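Puzzle bench, Tuesday, September 8, 2020

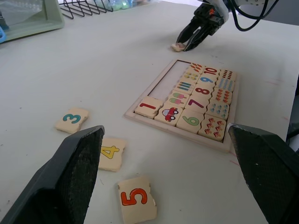 NUMBER TRAY / COUNTING SET

Three, four and five are out on the white table. One is in with its red car, six has its mushrooms, and seven is next to the ice pops, who aren't its partner but seem to be getting along.

Roxana Salazar wants to know if the jigsaw edges are doing the work or if people are reading the numerals. Fair question. I did the tray twice by edge alone, without counting so much as a mushroom, and felt very clever for a grown adult. Best time was almost 12 minutes, which I'm blaming on the tea.

Colour is no help at all. The 4 is yellow, the 5 is orange-red, and neither tells you what picture to look for. Roxana says that's the point. I say it's rude.

To do:
- light sand on the tray border, 600 grit, go easy
- ask Moltetti if they sell single tiles (last asked in March, still waiting)
- find the lid. It was on the Grulia shelf and now it isn't.

Leave the loose ones where they are, I'm having another go after lunch.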